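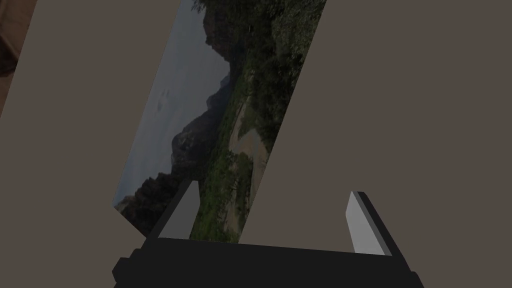

STAGE AND SCREEN: HOW IT WORKS

What is an audition?

When you watch a show on TV, every person who speaks was picked for the part. Most of them were picked after an audition. An audition is a short tryout. The actor performs a little piece of the story, and the people making the show watch and decide.

The person who runs auditions is called the casting director. "Casting" means choosing the actors, and the "cast" is the whole group of actors once they have been chosen. The casting director usually works with the director and the producers, who make the final choice together.

Where do auditions start?

They start with a list of parts. This list is called a breakdown. It gives each character's name and age, and a few words about what the character is like. For the children's series Waderora, one line of the breakdown said: "Pia, 10. Bossy, good at maps, scared of geese."

The breakdown goes out to agents. An agent is a person who helps actors find work and looks over their contracts. Some shows also hold an open call, and then anyone of the right age can try. Waderora did this for Pia, and 549 children applied.

Each one sent in a photo, called a headshot, and a short video. 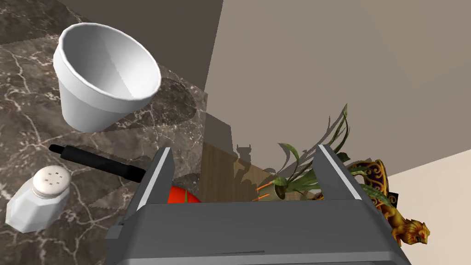
The short video is called a self-tape. The actor says their name and age, and then acts out two or three minutes of the script. A parent or friend reads the other lines from beside the camera. The reader should speak clearly but not too loudly. It is the actor's voice the casting director wants to hear.

The pages of script used in an audition are called sides. Actors get them ahead of time, often a few days before. Some learn all the lines by heart. Others hold the pages and look down now and then, and that is allowed.

What happens in the room?

Most audition rooms are plain. There is a camera, a table, and a mark on the floor made with tape. The actor stands on the mark so that the camera can see them properly.

First the actor "slates." This means saying your name to the camera. Then the scene begins. When it is over, the casting director may ask for it again in a different way. "Now do it as if you are trying not to laugh," for example. Doing it again does not mean the first try was bad. The casting director wants to see if the actor can listen and change.

Domingo Rivadeneira cast the parts for Waderora. He asks every child to do the scene two times. "The second one tells me more," he says. "By then they have stopped worrying about the door."

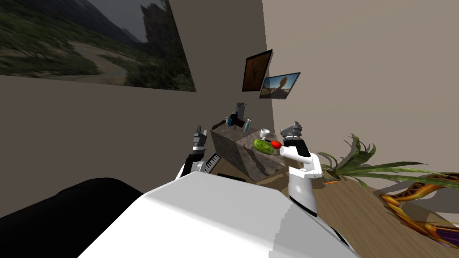 Actors also need to know where to look. The spot an actor looks at is called the eyeline. If the character is talking to a friend, the eyeline is the reader's face. If the character is watching a ship or a dragon, there is no ship or dragon in the room, so the actor picks a spot and keeps coming back to it. A picture on a wall works well. With the big framed landscape in this room, you could look at the top of the dark rocky peak for a dragon, and then let your eyes move down to the winding sandy path for a person walking home. Small moves like that look real on camera. If your eyes wander all over the wall, the people watching will not know what you are meant to be seeing.

What is a callback?

A callback is a second audition. For the part of Pia, 21 children were called back. They read new sides, and some of them read together in pairs. This is called a chemistry read. It shows whether two actors seem like real friends, or real brothers and sisters.

After that, 4 children were left. They met the director, Mwajuma Ndung'u, and acted one long scene with her reading the part of the grandmother.

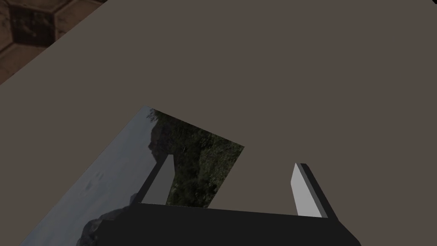 The part went to Imani Tanui. She had been to six auditions for other shows before that one and had not been chosen for any of them. Being turned down is a normal part of the job, even for grown-up actors with many films behind them. Often it has little to do with acting. The actor may be too tall to play someone's little sister, or may not look like the family that has already been cast.

Do children have to follow special rules?

Yes. In many places a child needs a work permit before acting in a show. There are limits on how many hours a child can work in a day, and time is set aside for school. A parent or another trusted adult comes along. A real audition should not ask you to pay for a chance at a part.

Words to know

Breakdown: the list of parts in a show
Callback: a second audition
Eyeline: the spot an actor looks at
Headshot: a photo of an actor's face
Sides: the script pages used in an audition
Slate: to say your name to the camera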